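Truvico フィラメント保管ボックス FK型

製品情報 | 仕様 | 取扱い | 保守部品 | 問い合わせ

最終改訂:2025年11月21日

概要

FK型は、熱溶解積層方式の造形に用いるフィラメントを低湿度で保管し、保管状態のまま造形機へ供給するための卓上型密閉容器である。電源を必要としない。除湿は交換式の乾燥剤カートリッジで行い、庫内の湿度は前面の湿度計で確認する。

収納数は2スプール。スプールは左右に並べて個別の軸に載せるため、片方を供給中でも、もう片方の材料を静止させたまま保管できる。供給口は材料ごとに独立しており、使用しない側は付属の栓で閉じる。

本製品は保管と供給を目的としたもので、加熱乾燥の機能はない。すでに吸湿した材料は、材料メーカーの指定する条件で乾燥させてから収納すること。吸湿した材料をそのまま入れた場合、乾燥剤の消耗が早まるだけで、材料内部の水分が造形に適した水準まで下がるとは限らない。

主な用途

吸湿しやすい材料(ポリアミド、PVA、TPUなど)の常時保管
造形中の湿度上昇の抑制
開封済み材料の保管
複数の材料を交互に使用する作業場での待機保管

仕様

品名:フィラメント保管ボックス
型式:FK型
収納数:2スプール
スプール幅:標準幅の市販品に対応
スプール重量:1本につき最大1,000 g(正味材料重量)
外形高さ:191 mm(蓋を閉じた状態、脚部を除く)
容器本体:ポリプロピレン
蓋:ポリカーボネート、透明
パッキン:シリコーンゴム、蓋の全周
回転軸:ステンレス鋼、両端に樹脂軸受
供給口:PTFEチューブ用継手、スプールごとに独立
湿度計:アナログ式、前面取付け
除湿方式:シリカゲルカートリッジ、交換式、再生可
電源:不要
保証期間:購入日から2年

寸法は設計値である。成形品のため、個体によりわずかな差がある。造形機の下や棚内に設置する場合は、蓋の開閉に必要な空間と、チューブを無理なく曲げられる空間を上方および前方に確保すること。

構造

容器本体は一体成形で、側面と底面に継ぎ目がない。水蒸気の侵入経路となり得る箇所は、蓋の合わせ面、供給口、湿度計の取付け穴に限られる。蓋の合わせ面には中空断面のパッキンを配し、前後の留め具で均等に圧縮する。留め具を片側だけ掛けた状態では規定の密閉性が得られない。

回転軸は本体内側の溝に上から落とし込む方式で、工具なしで取り外せる。軸受は無給油で使用する。潤滑油を塗布すると材料に付着し、層間の接着不良やノズル詰まりの原因となるため、給油は行わないこと。

スプールの穴径が軸に対して大きい場合は、付属の調整リングを両側に装着する。リングなしでも回転はするが、引き出しの終わり際にスプールが跳ね、巻きが緩むことがある。紙製スプールでは縁の摩耗粉が庫内に溜まりやすいため、Foketti製の縁カバーの併用を推奨する。

乾燥剤カートリッジは底面中央、左右のスプールの間に置く。通気面を上に向けて取り付ける。通気面を下にすると底面との隙間が塞がり、吸湿速度が大きく低下する。

設置と初期設定

平らで振動の少ない面に置く。直射日光の当たる場所、暖房器具の近く、造形機の排気が直接当たる場所は避ける。庫内の温度が大きく変動すると湿度計の指示も変動し、乾燥剤の交換時期を判断しにくくなる。

カートリッジの包装を開け、速やかに本体へ入れる。次にスプールを軸に通し、材料の先端を供給口の内側から差し込む。先端は斜めに切っておくと継手を通しやすい。切り口に段差や潰れがあると、チューブ内で引っ掛かることがある。

スプールの回転方向は、材料が上側から引き出される向きとする。下側から引き出すと、カートリッジの縁に材料が触れる場合がある。

蓋を閉じ、前後の留め具を掛ける。使用しない供給口に栓をする。湿度計の指示が安定するまで、蓋を開けずに置く。安定までの時間は、設置場所の湿度と収納した材料の状態によって異なる。

造形機への接続

供給口から造形機の入口までのチューブは、できるだけ短く、曲がりを緩やかにする。曲がりが急な場合やチューブが長い場合は送り抵抗が増え、押出量の不足として現れる。側壁に沿わせて固定するときも、継手の直後で折り曲げないこと。

軟質材料(TPUなど)では、抵抗の影響が特に大きい。チューブを接続する前に、手で材料を引いてスプールが滑らかに回ることを確認する。回転が重い場合は、軸が溝の底まで入っているか、スプールの側面が本体内壁に触れていないかを調べる。

造形機側の継手は付属しない。機種ごとの適合は、造形機の取扱説明書を参照のこと。

吸湿による不具合の見分け方

造形中にノズル付近で弾けるような音がする。押出し時に細かい気泡が混じる。糸引きが増える。表面のつやが部分的に変わる。層の重なりが乱れ、強度が低下する。いずれも吸湿時によく見られる症状であるが、ノズル温度、引き戻し量、冷却条件の不適合でも似た結果になる。条件を変える前に、乾燥済みの同じ材料で同じ形状を造形し、比較することを勧める。

造形品の側面に現れる横筋は積層方式に伴うもので、筋があること自体は吸湿を示さない。筋の間隔が不揃いである、または途中に穴や荒れが混じる場合に、材料の状態を疑う。つや消しの暗色材料では筋が目立ちにくいため、斜め方向から光を当てて確認するとよい。

乾燥剤の交換と再生

湿度計の指示が交換域に入ったら、カートリッジを交換する。蓋を開けた直後は外気の影響で指示が上がるため、閉じてしばらく経ってから読み取る。

カートリッジは再生して繰り返し使用できる。再生の際は中身のシリカゲルを耐熱容器に移し、カートリッジに印字された温度と時間に従って加熱する。カートリッジ外装は耐熱品ではないため、外装ごと加熱しないこと。電子レンジによる再生は、粒の割れと局所的な過熱を招くため認めていない。

再生後のシリカゲルは密閉容器に移して室温まで冷ます。開放した状態で冷ますと、冷却中に吸湿する。粒の割れや粉が目立つようになったら、再生せず新品に替える。

清掃と保守

本体と蓋は、固く絞った柔らかい布で拭く。アルコール、アセトン、シンナー類は蓋の曇りやひび割れの原因となるため使用しない。清掃後は内部を完全に乾かしてからカートリッジを戻す。

パッキンに付いた糸くずや材料片は、その都度取り除く。細い糸が一本挟まるだけでも密閉性は損なわれる。パッキンに永久変形や裂けが見られるときは交換する。継手の内側が摩耗し、チューブが抜けやすくなった場合も同様とする。

付属品

回転軸、調整リング、供給口の栓、PTFEチューブ、乾燥剤カートリッジ、取扱説明書

保守部品および別売品

乾燥剤カートリッジ
蓋用パッキン
供給口継手(栓付き)
湿度計
スプール縁カバー(Foketti製)
積み重ね用連結脚

連結脚を用いると、本製品を上下に積み重ねて設置できる。下段の蓋を開けるには上段を外す必要があるため、交換頻度の低い材料を下段に置く。連結脚を使用せずに直接積み重ねると蓋がたわみ、合わせ面に隙間が生じる。

保証と修理

保証の対象は、取扱説明書に沿った使用で生じた本体、蓋、回転軸、留め具の不具合とする。乾燥剤カートリッジ、パッキン、チューブは消耗品として対象外である。収納した材料の劣化および造形品の不良は補償しない。改造した製品、溶剤で清掃した形跡のある製品は、保証期間内であっても有償修理となる。

修理を依頼するときは、材料と乾燥剤を取り出し、型式と症状を記した書面を同梱する。12月は受付後の返却に通常より日数を要する。

技術に関する問い合わせ:Truvico 製品技術担当 Amrit Pelletier
部品に関する問い合わせ:同 部品担当 Noreen Hayes
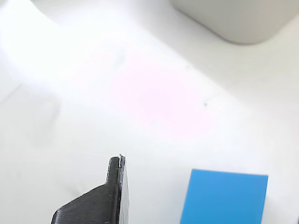 つや消し黒の部品。表面にかすかな横筋が見える。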